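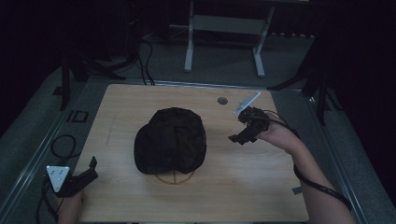 Pemon twin hand gripper kit: review after a year in a college club

Reviewed for the Clerach robotics club pages. Posted Aug 23, 2024

The Pemon kit is a pair of hand-held grippers with tracking plates, cables, a control box and a licence for the recording software. You hold one in each hand and do a job with them on a table. The software records where each gripper went and how far the jaws were open, and you use the recordings to train a robot arm to do the same job. We bought ours from Letden for £947 including delivery, and the club has used it through one full academic year.

We are a college club. Most members are aged sixteen to eighteen and come with some Python and not much else. Our project for the year was soft objects: folding a cloth, putting a glove in a tray, picking up and turning a baseball cap. We entered the cap and cloth tasks in the student section of the Biwott Challenge. Other clubs have asked whether the kit is worth the money, so this review covers what it was like to live with.

What you get

The box had both grippers, their plates, two cables, the control box, a power supply, a bag of screws and a short printed guide. There was also a sheet of spare pads for the jaws. The case it comes in has cut foam and closes properly. Ours goes in and out of a cupboard every week and the case has not split.

You do not get a camera stand, a table or a computer. The product page says so if you read to the bottom, but two other clubs we spoke to missed it. Allow for tripods at least. You will also want a machine with a decent graphics card for the training side, though an ordinary laptop managed the recording.

Setting up

The first set-up took us the whole of a two-hour meeting. Most of that went on the calibration step. The printed guide tells you to move each gripper slowly through the working area until the bar turns green, and it does not tell you what to do if the bar stops short. Ours stopped short every time on the first evening. The answer was in the online help, under lighting: a bright window behind the plates upsets the tracking. We pulled the blinds down and it went through first time.

Once you know the routine, set-up takes ten minutes. Ours goes like this. Put the board on the platform and push it against the rail. Plug in both cables before switching on the control box. Start the software, check that left and right are the correct way round, then calibrate. If you swap left and right by mistake the software will not warn you, and you will find out when you play the recording back. We lost an evening's work to that in October.

Using the grippers

The grippers are comfortable for short sessions. You squeeze to close the jaws and let go to open them, and the spring is light enough that nobody complained of sore fingers in the first half hour. After that the weight begins to tell. The plate sits up above the hand, so the whole thing wants to tip, and you end up holding your wrist stiff to stop it. We now change operators every twenty minutes.

Members with small hands had more trouble. There is a strap, but it has few holes and the tightest one was still slack on several people. We added a strip of foam under the strap and this fixed it well enough.

It takes a while to learn to work with jaws instead of fingers. New members reach for things as they normally would and catch the edge of the table. We start everyone on wooden blocks and move them on to cloth when they can stack without looking worried about it. The cap comes last. A cap is awkward: the brim is stiff, the crown is floppy, and if you pinch the wrong part the rest folds under. It usually needs both hands, one gripper on the brim and the other steadying the crown, or one waiting at the side until the cap has turned. People who do it well tend to be slow.

The jaws themselves are good. They close evenly and hold thin fabric without slipping. The pads wear at the tips, and we changed ours once during the year, which was a five-minute job with the screwdriver supplied.

Cables

The cables are the worst part of the kit. They are stiff, they come out of the grippers at an awkward angle, and they find their way on to the table. If you let one hang it pulls on your hand. If you loop it round your forearm it behaves better, but you then have to unwind yourself to put the gripper down. Coiling the spare length on the platform helps, so long as the coil stays clear of the work. A good number of our spoilt recordings had a cable dragging across the board and moving the object.

Letden sells a cable sleeve and clips as an extra. We did not buy it. Hook and loop ties from a hardware shop did the job for us. On the floor we run everything to one side and tape it down, and our college insists on that for any open session.

A wireless version would be a clear improvement. Pemon does not make one as far as we could find.

Software

The kit came with version 4 of the recording software and we moved to version 5 after Christmas. If you buy now you should get 5 from the start. It is a good deal better. Recordings now save as you go. In version 4 they were held in memory until you pressed save, and a crash took the lot.

The main screen is plain. There is a start button, a stop button, a box for the task name and a list of what you have recorded. You can mark a recording as good, bad or unsure. We use unsure a lot, and one person goes through those at the end of the meeting with the playback open. Playback is clear and you can step through it slowly.

Two complaints. Each project holds up to 1,000 recordings, and after that you have to open a new one and merge them by hand when you come to train. The merge tool is slow and gives no sign of progress, so the first time we thought it had frozen and closed it. The other complaint is naming. If you mistype a task name the software makes a new task without asking, and we finished the year with three spellings of "baseball".

Export works. The files went into the training scripts we already had with a small change to the time column, which the help pages explain.

Results

By the end of the year we had 3,256 recordings marked good across all our tasks. Cloth folding was the largest share, then the cap. The arm we borrow time on in the engineering department learned the block tasks quickly and the tray tasks fairly well. Cloth was mixed. It would make the first fold neatly and then often start the second from the wrong corner.

The cap was harder again. The arm could pick it up by the brim if it was lying flat on its crown or facing the side we had practised most. Crumpled, or turned an unusual way, it was hit and miss. We think this was our fault and not the kit's. For the first term people put the cap back in nearly the same position each time, because it was quicker, and the recordings were all too alike. In the second term we turned it and squashed it between goes and the arm improved. If you buy this kit, start varying the starting position from the first day.

At Biwott we finished in the middle of the table on cloth and a little above it on the cap. The judges' notes said our recordings were clean and our range of starting positions was narrow, and we agreed with them.

Looking after it

The plates are the part to watch. They stick up, they are light, and a knock will shift them slightly without looking any different. If the tracking begins to drift, check the plate screws before anything else. We check them at the start of each meeting. One plate cracked at a corner after a fall from the table. It still worked, but the tracking was jumpy at one side of the board, so we replaced it. Letden sent the part in four days and the instructions for fitting it were better than the ones in the box.

Nothing electrical has failed. One gripper developed a squeak, which went away with a drop of silicone oil at the hinge.

Support

We wrote to Pemon twice. The first question, on calibration, got a link to the help page we had already found. The second was on merging projects and got a proper reply with steps we could follow, though it took over a week. Letden answered the phone when we rang about the plate.

Is it suitable for a club?

For a club that already has access to an arm, yes. It is much easier to put into the hands of a new member than a joystick, and people who do not want to write code can still do useful work in their first meeting. Several of our best operators had never programmed anything.

For a club with no arm, think carefully. You can record and look at the recordings, and there is some value in that, but members will want to see something move. A cheap arm and a simpler controller would be a better start for the same money.

It is also a kit for small groups. One person operates, one runs the laptop, and a third can reset the object and keep the cables clear. Past that people are standing about. We run a second activity alongside it and rotate.

Good points: strong jaws with easily changed pads, light spring, clear playback, sturdy case, spare parts available.

Bad points: stiff cables, top-heavy after a while, strap too loose for small hands, poor printed guide, slow merging of projects.

We would buy it again at the same price. We are keeping the cap task for next year, and the first job when term starts is to go through the old recordings and correct the task names.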